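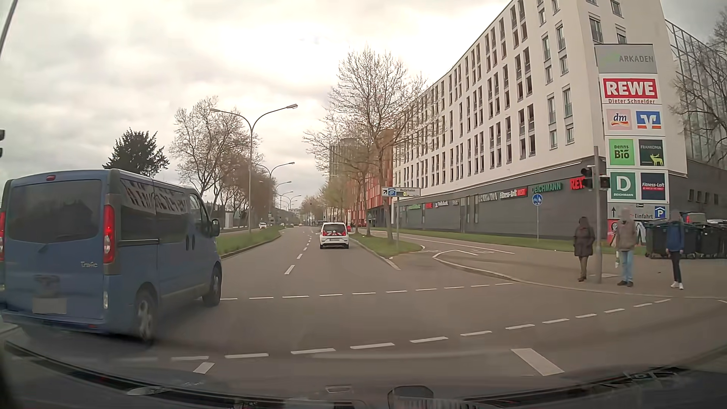 Workshop Tips: Working Alongside Automated Equipment in the Vehicle Bay

Issued by the Fenau Fleet Workshop. Revised 2019-05-03.

The workshop at Fenau maintains 104 cars and light vans used in town traffic. In January the Clomuvance route system took over the assignment of vehicles to drivers, and the new lift and parts store now run from the same schedule. The following tips are intended for all staff whose daily work has changed as a result.

Before the vehicle comes in

Read the job list on the bay screen before opening the doors. The system books a vehicle by its mileage, and drivers no longer report faults at the desk unless asked. Ask them. A short question about noises, pulling to one side or a slow sliding door will often save an hour of searching.

Clean the windshield, inside and out, before any camera or sensor check. Use a damp lint-free cloth first and a dry one after. Household glass cleaner with ammonia should be kept away from tinted film.

Vans that spend the day at crossings and curbs wear their front tires unevenly. Measure tread at the inner edge as well as the center.

At the lift

The lift positions its own arms. Keep both feet behind the yellow line until the lamp is steady, and check each pad by hand before the vehicle leaves the floor. The automatic stop does not replace this check.

Wipe the pads with a dry rag at the end of each shift. Oil and road salt shorten their life.

Parts and small tools

The parts store delivers up to 120 items per shift and currently holds 1,309 part numbers. Return unused parts through the lower hatch with the label facing up. Parts left on the bench are recorded as fitted, and the next order will be wrong.

Hand tools remain the responsibility of the person who signs for them. A magnetic strip above the bench is preferred to a drawer - missing sockets are noticed sooner.

Changes to duties

Staff who formerly kept the paper schedule now carry out final road checks. Training takes 2 shifts and is arranged by Mirsad Radonjić. Questions about hours or pay grade should be addressed to Darius Văduva in the office.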